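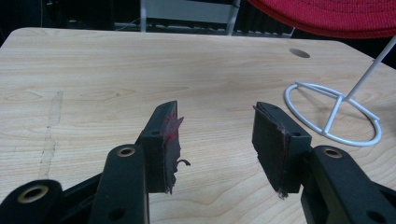
The quiz starts at eight, but by half past seven most of the seats in the old Brukthorpe assembly rooms have coats on them. People come in wet from the car park, nod to each other and look for their usual corner. At the front, Philomena Owusu is testing a microphone that she says she does not need.

Owusu presents The Long Answer, a radio quiz that began as a filler between two repeats and is now in its ninth series. It is recorded here in front of an audience of 139, the most the rooms are allowed to hold. Tickets are free and go within an hour of being put up. The programme has a following well outside the county, mostly among people who listen to it later on their phones while doing something else.

The format is simple. Two contestants face each other across a table. Each is given a question and has up to 24 seconds to speak before giving an answer. They can think aloud, change their minds, tell a story about an aunt or go through the alphabet. The answer only counts when they say the word "final". If they run out of time without saying it, the question goes to the other side for half the points.

What listeners like is the talking. A retired bus inspector from Purnley once spent his whole time on a question about Portuguese rivers explaining how he had missed a ferry in 1981, then got it right with a second to spare. The clip was passed round for weeks. He has been back on the programme since, and lost in the first round to a dental nurse.

Owusu did not set out to be a quizmaster. She trained as an actor, had a small part in the hospital serial Aryee for three years, and was written out in a lift accident. "I was told by post," she says. "I'd already bought the shoes for the next block." After that she did voice work, a pantomime every winter and a long run of adverts for flooring. The producer of The Long Answer heard one of the adverts and rang her agent.

That producer is Ewurabena Nyarko, who came up with the idea after sitting through a pub quiz in which the best conversation of the night happened over a question that her team got wrong. She took it to the production company Drosico, where she was then a researcher. They turned it down. She took it back eight months later with a pilot she had recorded in her sister's kitchen, and they gave her four episodes.

"The pilot was dreadful," Nyarko says. "You could hear the fridge all the way through. But there was a bit in the middle where my brother-in-law tried to work out the capital of Mongolia from a stamp he'd had as a boy, and everyone in the room went quiet. I played them that bit and stopped the tape."

Nyarko still writes a good share of the questions herself. There are two other writers, both part-time, and a checker who goes through every script with a red pen. A question has to have one answer and no other, and it has to be the sort of thing that a person might get to by reasoning. Dates of battles are out. So are chemical symbols, football scores and anything to do with the height of a mountain. Each recording uses far fewer questions than are written for it, and the spares are kept in case a contestant turns out to work in the field.
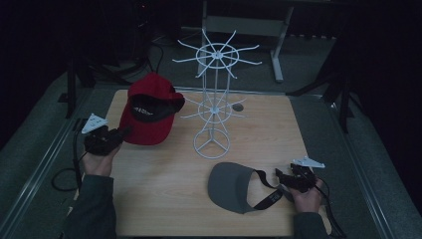

Contestants apply by telephone. They ring a number, listen to a question and leave a message working through it. Nyarko and her team play the messages back over a few days in August and choose 111 people to be called for a proper audition. Getting the answer right makes very little difference at this stage. She is listening for someone who can keep going.

"Some people are very clever and they say nothing for twenty seconds and then give you the answer," she says. "That's a good contestant for a different programme."

A recording night takes in two episodes, with a break for tea. The first tends to be tidier. By the second the audience has warmed up, the contestants have been listening from the side, and Owusu has usually taken her jacket off. She works from cards and keeps the clock herself, with a stopwatch on a cord. The production offered her a screen in the fourth series and she used it for one night. She found that she was looking at it when she should have been looking at the person speaking.

She is a firm host. She does not give hints, and will not repeat a question more than once. When somebody loses she says "hard luck" and their full name, and that is all. Regular listeners can do an impression of it. She has had it said to her in a supermarket when the last of the bread went.

There has been talk of television. Drosico made a trial version last year with a proper set, a lit floor and a different theme tune, and showed it to a broadcaster. Nyarko is careful about how she puts this. The broadcaster liked it, she says, but wanted the time cut to ten seconds and a cash prize in every round. At present the winner of a series gets a dictionary and a return train fare. Discussions are still going on, though neither woman sounds as if she is waiting by the phone.

Owusu would do it if asked. She likes television and misses the canteens. She would want to keep the stopwatch, and she would want the audience in a room with doors that open onto the street, as they do here. She is also going back to acting for a few weeks this autumn, in a touring thriller in which she plays a magistrate and is dead by the interval.

On the night I visit, the second episode comes down to the last question. It is about which British bird takes its name from a saint. The contestant, a young man who lays drains, begins with his grandmother's tea towels, moves on to church windows and gets as far as puffins before he stops and looks at the ceiling. The room is very quiet. Owusu has her thumb on the watch and her eyes on him.

"Petrel," he says. "After Peter, walking on the water. Final."

She writes down the score, reads it out and sends everybody off to find their coats.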